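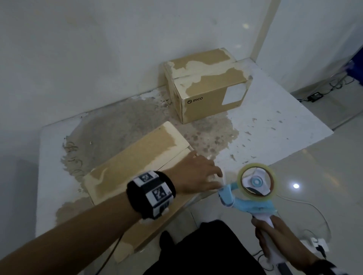 Drivmont Facilities Forum
Board: Mailroom and Packing
Topic: Reuse of cartons for outgoing parcels

outbound_desk2
Posted 17/05/2023

Members are asked to comment on the reuse of cardboard cartons for outgoing parcels. The present guidance, adopted in February, permits a carton to be used again "while it remains serviceable." The guidance does not define the term, and the desks at Keredia and Caron now apply it differently.

At our desk, cartons are flattened on receipt, stored on edge, and reassembled when needed. Many of them have lost part of their outer paper where old tape was pulled away. Our practice has been to accept these. I would like to know whether other desks do the same, and what method of sealing they use on a worn surface.

keredia_stores
We do not accept them. A carton with torn outer paper on the line of the seam is sent to recycling. Packing tape holds to the outer layer of the board, and where that layer is gone the tape is holding to loose fiber. It will feel secure at the bench and may lift later in the truck.

Torn patches on the sides, away from any seam, are treated as a matter of appearance only.

parcelroom_caron
With respect to the previous poster, the Keredia rule would remove most of our stock. We go through close to 600 cartons in a busy quarter, and the greater part have been used before. A worn seam can be sealed properly if the tape is carried well past the damaged area onto sound board at both ends. We also apply two strips across the seam, one near each end, in addition to the strip along it.

I would ask Keredia whether any parcel has in fact opened in transit for this reason.

keredia_stores
Two were returned to us open last winter. Both were heavy, and both had been sealed with a single strip. I accept that the single strip may have been the greater fault. The rule was written after the second return and has not been reviewed.

outbound_desk2
Thank you both. May I also raise the removal of old tape? Some staff pull it off by hand in one motion, and this takes the paper with it. Others leave the old tape in place and seal over it.

vaven_receiving
Our instruction to staff is as follows.

Do not pull tape off a carton that is intended for reuse. Slit it along the seam with a short blade and fold the flaps back. The old tape stays on the board, and new tape may be laid directly over it provided the old tape is flat and clean.

If tape must come off, pull it back low and slowly, close to the surface. Stop when the paper begins to lift and trim the strip at that point.

Old address labels are to be covered or removed before dispatch. A carton was delivered back to its original sender this year because the earlier label had been left on the side.

parcelroom_caron
We agree on labels. We do not agree on taping over old tape. After the third or fourth layer the flaps no longer lie level, and the dispenser skips at the ridge.

vaven_receiving
That is a fair point. We retire a carton after 5 trips, so the layers seldom build up that far. A pencil stroke on the inner flap is made each time the carton goes out.

night_dispatch
I wish to add a remark on the handheld dispensers. In my experience a good number of poor seals come from the way the tape is cut. Staff lift the dispenser away from the carton and tear upward, which pulls the end of the strip loose. The nose should be pressed down against the board and turned so that the teeth meet the tape while the strip is still under tension. The free hand steadies the cardboard, with the fingers kept back from the blade.

The end of the strip should then be rubbed down firmly. On scuffed board this matters a great deal.

keredia_stores
I would support including the above in the written guidance. I would also support a weight limit for cartons with a damaged seam. Caron's method may well be sound for light goods. I remain unwilling to use it for binders or machine parts.

parcelroom_caron
A weight limit is acceptable to us, if it applies to the seam only and does not condemn a carton for marks on its sides. We have an order for 1000 new cartons pending and would prefer to reduce it.

outbound_desk2
I will draft wording on three matters: damage at the seam, old labels, and cutting and pressing down the tape. The question of taping over old tape will be left to each desk for the present. The draft will be posted on this board, and desks that object to the weight limit should reply here with the figure they would accept.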